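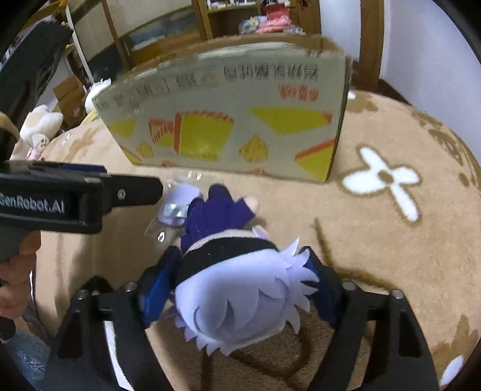
Plush toys and a cardboard box in a room with a carpeted floor, with a doll held between two gripper fingers.

Household Chores and Machines: Frequently Asked Questions
Plarkdale Office of Home Technology
Last reviewed 8/21/26

Can a machine tidy a room yet?
In part. Machines can pick up many common items and place them in a box or on a shelf. They remain slower than a person, and they need help when items are piled together.

Why are soft toys considered difficult?
A plush doll changes shape when it is squeezed. Felt hair, folded clothing and attached tags or bags may catch on a finger or hide the part that should be held. Hard items of a known size are easier.

How does the office test this work?
Our home trial uses 840 household items, of which almost 500 are soft. Each item must be lifted, carried and set down in the correct box. An item that is dropped is recorded as a failure.

Are shop-floor chores further along?
Yes, where the work repeats. Sorting sealed cartons at the Skarero depot is now routine. Mixed returns are still sorted by hand.

Does the office recommend buying a tidying machine?
Not at present. Two systems, Vaturance and Sakamoto, are under review, and neither has completed the full trial. Residents should not rely on early sales claims – particularly those concerning laundry.

When will results be published?
The next report is due in December. Questions about the method may be sent in writing to Haruna Chiba, Trials Coordinator. Replies are normally issued within 3 weeks.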